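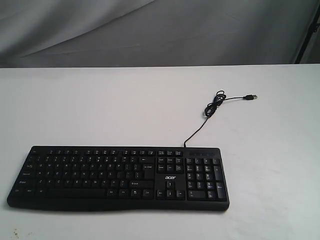 Bench notes, Thursday, keyboards and the sheet

Started 2:15 in the afternoon, after I gave up waiting for the good lamp to come back from Eide. It did not come back from Eide. Things lent to Eide enter a different sort of time.

Job for the day was the Acer keyboard, black, full-size, wired, from the Stomville box. Stomville sent us 18 of them when they cleared out their front office, and the inventory sheet gives all 18 the same tag number, 347, which must have saved somebody a great deal of typing. I have started putting our own tags on the underside. Pencil on masking tape. The label maker is out of tape and the tape it wants costs more than the keyboards.

What I was supposed to find out: whether these can go out to the reading room at Nalley as they are, or whether each one needs the full treatment (caps off, bath, brush, dry overnight, caps back on, discover one cap missing, crawl on floor).

Notes on this one:

Shape. There's a raised lip along the front that does for a palm rest, and the lower edge has a bit of a wave to it. I had forgotten keyboards used to do this. Comfortable enough if your hands are the size they had in mind. It does mean the thing won't slide into the Nalley pull-out trays, which I measured in May and wrote down on a piece of paper I no longer own. Cor Verhoeven says the trays can be lowered. Cor also said the sink could be lowered.

Keys. Went along every row with one finger, slowly, with the machine open to a blank page. Everything registered. The space bar has a squeak on the left end only, so a right-thumb person would never know. Left-thumb people will write to us.

Legends. White on black, small. Fine for me at arm's length with glasses, less fine without. If Nalley wants the large-print stickers they can have the Vetine set in the second drawer, though I warn whoever does it that the Vetine backing paper comes off in two layers and you will peel the wrong one first.

Cable. Thin black USB, kept its loop from being tied up in the box. I am not going to fight it. Last time I tried to straighten one with the hair dryer I got a straight cable with a bend in a new place.

Cleaning. Tried the short version: upside down, tap, soft brush between the rows, damp cloth for the palm rest. Eleven minutes, including going to find the brush. What came out went straight in the bin and I don't wish to record it. I think the short version is enough for this lot unless one of them is sticky. Sticky ones get the bath.

Now the sheet. We hung the gray cloth behind the white table so the listing pictures would stop having the coat rack in them. As a plan this was sound. The cloth had been folded in the cupboard since we moved, and it has remembered every fold. 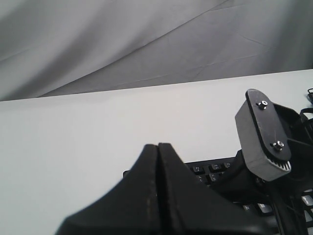 I looked up steaming it. The handheld steamer is at Eide (see lamp). Ironing it flat on the table is out, I'd like to keep the table. The other suggestion, from Cor, was to hang it and let the wrinkles drop out by their own weight, and I have agreed to this because it involves doing nothing. Will look again next week. If it's no better I'll clip a bar along the bottom and pull.

The soft light and dark across the cloth bothers me less than the creases. For a black keyboard it may even help, you can see where the thing stops. For the beige ones from the other box I'm less hopeful.

Also the table reads as slightly uphill to the right in some of the shots and I spent longer than I'll admit with a spirit level. Table is fine. Floor is fine. I then checked the level against the other level and they disagree - so one of those is going in the bin as well, once I know which.

Numbers for the shared sheet: the listing budget has 80 left in it, which covers label tape and a new brush if we're careful. The database is up to record 3,176, so the next keyboard takes 3,177 and please don't start a fresh series because you like round numbers. You know who you are.

To do:

Ask Eide for lamp, steamer. Be pleasant.
Measure Nalley trays again, write it in HERE.
Do the squeak. Tiny bit of grease on the left end of the bar, on the wire, not on the cap.
Put the rest through the short version, pull any sticky ones for the bath.
Second opinion on the palm rest from someone with smaller hands than mine or Cor's.

Stopped at 4:40. Kettle's descaled, by the way, so the tea should taste of tea again.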